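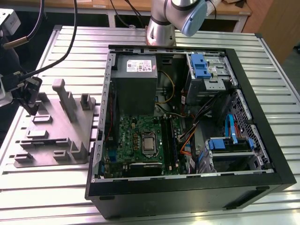
Número 63 · Página 8

¿POR QUÉ NOS CUESTA TANTO DECIR QUE NO?

¡Hola otra vez! Soy Yareli Salinas y, si me leíste en el número anterior, ya sabes que me encanta hablar de las cosas raras que pasan dentro de la cabeza. Hoy me toca una que me ha dado muchos dolores de barriga en la vida: la presión del grupo. Suena a cosa de mayores, ya lo sé, pero seguro que la conoces aunque no supieras cómo se llama.

Te cuento lo que me pasó a mí con diez años. Estábamos en el patio y una niña de mi clase propuso que le escondiéramos la mochila a un compañero. A mí no me hacía ninguna gracia (era mi vecino, y encima me caía bien). Pero todas se reían, todas me miraban, y yo dije: «Vale». Me pasé la tarde entera con un nudo en el estómago, y por la noche casi ni cené.

Pues eso es la presión del grupo: las ganas de hacer lo que hacen los demás para no quedarte fuera. A veces alguien te lo dice a la cara, con un «venga, no seas gallina». Y a veces nadie te dice nada, pero tú ves que todos llevan las mismas zapatillas o juegan al mismo juego y te entran unas ganas enormes de hacer lo mismo.

¿Y eso es malo? No siempre. Si tus amigas leen mucho, a lo mejor te pican a ti también. Yo aprendí a nadar de espaldas porque mi prima y sus amigos lo hacían y me daba envidia. El lío empieza cuando el grupo te empuja a algo que te asusta, que hace daño a alguien o que tendrías que esconder en casa.

Tu cuerpo suele enterarse antes que tú. A mí se me calientan las orejas. A mi amiga Graça Sampaio, que da clase a niños de tu edad, se le secaba la boca. Hay quien nota el corazón muy deprisa o le entran ganas de irse al baño. Si te pasa algo así cuando te proponen un plan, párate un momento y pregúntate si de verdad te apetece.

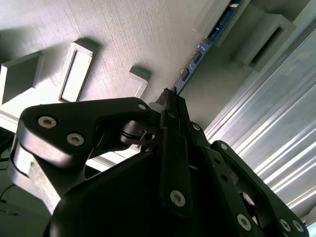 Vale, ya te has parado. ¿Y ahora qué dices? Porque pensar que no es fácil, pero decirlo en voz alta... uf. Te dejo las frases que uso yo, y puedes cambiarlas como quieras:

«No, gracias, paso.»
«No me apetece. ¿Jugamos a otra cosa?»
«Me voy a casa, que me esperan.»
«Eso no me gusta, y a él tampoco le va a gustar.»

Fíjate en que son cortísimas. No hace falta dar un discurso ni inventarse una excusa larga, y si insisten, puedes repetir la misma frase otra vez, igualita. También puedes marcharte sin decir nada – eso también es decir que no.

Un truco más: ensaya. Sí, como en el teatro. Ponte con alguien de tu familia y que te insista en algo tonto, por ejemplo, en ponerte un calcetín en la cabeza. Tú di que no con voz tranquila y mirando a los ojos. Las primeras veces te vas a reír muchísimo, y no pasa nada.

Ah, y búscate un aliado. Cuando hay otra persona que piensa como tú, decir que no cuesta mucho menos. Y tú puedes ser ese aliado para otro: si ves que alguien está incómodo, prueba con un «yo tampoco quiero» y ponte a su lado.

¿Y si ya dijiste que sí y ahora te arrepientes? Puedes cambiar de idea, aunque sea a mitad de camino. Yo al final le conté lo de la mochila a mi madre y al día siguiente le pedí perdón a mi vecino. Me puse coloradísima, pero el nudo se me fue.

Si lo que te piden es peligroso, o si alguien te amenaza para que lo hagas o para que te calles, cuéntaselo enseguida a un adulto de confianza: tu madre, tu padre, tu abuelo, la profe. Eso no es ser chivato, es pedir ayuda. Y si la primera persona no te hace caso, busca a otra.

En el número de diciembre hablaremos de los secretos, los que se guardan y los que no. Si tienes una pregunta sobre eso, pídele a un mayor que te ayude a mandármela antes de que cerremos la página.

Yareli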